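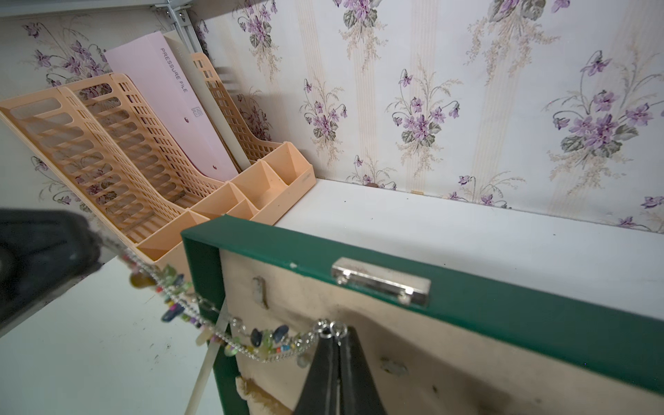

Violets on the wallpaper.

So happy to finally write this one! Benedek Pintér is home. He walked across the border at Csonka in January with 6 other truck drivers, after 90 days in custody over a paperwork dispute, and half of Bulis was up at dawn to meet the bus.
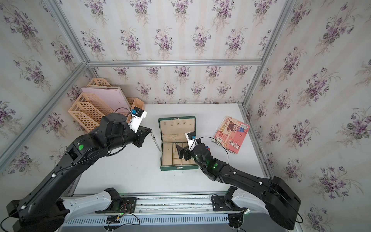 Our petition to the consulate closed at 1,014 names (I'd have been thrilled with 1,000!). Thank you, every one of you who signed. Next I'm writing about the two drivers still held in Nosteck, so please keep reading.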